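FOR IMMEDIATE RELEASE

Uniyal Bakehouse to Open Second Shop in Plarkwood, Bringing Its Morning Bakes Across the River from Omovdale

OMOVDALE, Friday, April 23, 2021 – Uniyal Bakehouse, the family bakery that has been feeding Omovdale its breakfast for 12 years, is delighted to announce that it will open a second shop this October in the old shoe repair building on Clesa Street in Plarkwood. The new bakery will have its own ovens, a long front counter, a small seating area by the window and, by popular demand, a proper place to park a stroller.

Regulars will know that the people of Plarkwood have been crossing the bridge for their weekend pastries for a good many years now, often in weather that would keep most of us in bed. Owner and head baker Vandana Kashyap has been hearing the same friendly complaint over the counter for just as long, and she is very happy to be able to do something about it at last.

"I have customers who started coming in when their kids were in car seats, and now those kids are ordering for themselves and telling me which tray they want theirs from," said Kashyap. "So many of them drive over from Plarkwood. When the Clesa Street building came up, I walked through it once, stood in the back room where the ovens would go, and called my husband from the sidewalk. I think I had picked the paint color before he answered the phone."

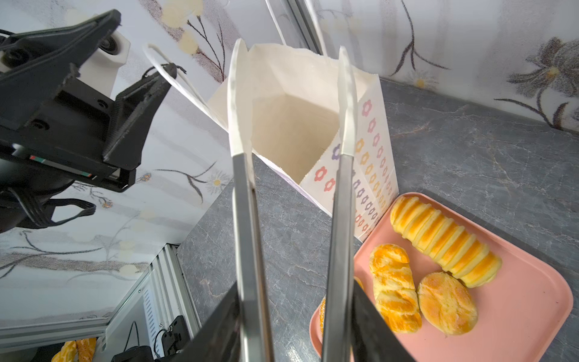 The Plarkwood shop will measure 1,290 square feet, a good deal more room than the Omovdale bakery, where the staff have become very skilled at stepping around one another before sunrise. Much of the extra space will go to the kitchen. Bread will be baked on site every day the shop is open, and the sweet doughs, which need a slow, cool overnight rest, will have a walk-in cooler all to themselves.

The menu will be familiar to anyone who has stood in line at the first shop. There will be cardamom buns, apple turnovers, seeded rye, soft white sandwich loaves and the plain butter cookies that Kashyap's mother-in-law still insists on tasting whenever she visits. Plarkwood will also get a few things of its own, among them a savory spinach and onion roll for the lunch crowd and a small birthday cake that can be ordered as late as the afternoon before – a mercy to busy parents, and to forgetful ones too.
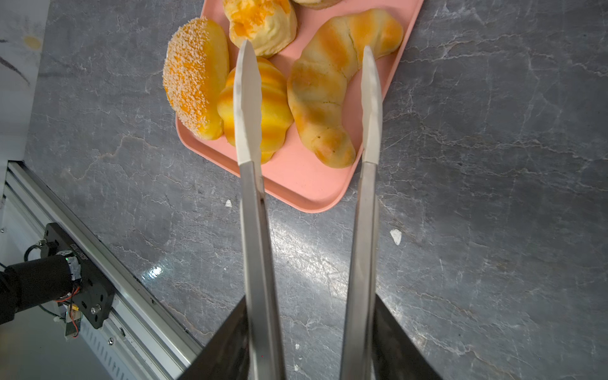
Pastries on a pink tray at Uniyal Bakehouse.

Last winter the bakery put a notebook beside the register and invited customers to write down what they would like to see in a second location. It filled up with 863 suggestions, and Kashyap read every one of them at her kitchen table over the course of several evenings. Earlier opening hours were the clear favorite, so the Plarkwood shop will unlock its doors at 6 a.m. on weekdays. There were also a great many requests for half loaves, which both shops will carry from the day Plarkwood opens, and one very long and heartfelt page on the subject of rhubarb, which is being given serious thought.

"You learn a lot from a notebook like that," Kashyap said. "People told us about their grandmothers' recipes, and what they eat on the first day of school, and how they miss the raisin bread we stopped making. We're bringing the raisin bread back, by the way, so please stop asking my brother about it at the gas station!"

The bakery is now hiring bakers, counter staff and a delivery driver for the Plarkwood location. No baking experience is needed for the counter positions, and training will be given at the Omovdale shop over the summer, with paid time for everyone taking part. Those interested are warmly invited to stop by after 2 p.m., when the morning rush has settled and there is time to sit down for a chat.

The Omovdale shop will keep its present hours and its present staff, and advance orders for holidays and family gatherings will carry on there just as they always have. Once the second shop is open, orders placed at either counter may be picked up at the other with a day's notice.

About Uniyal Bakehouse
Uniyal Bakehouse is a family-owned neighborhood bakery in Omovdale, making bread, pastries and celebration cakes from scratch.

Media contact: Vandana Kashyap, Uniyal Bakehouse, Omovdale

###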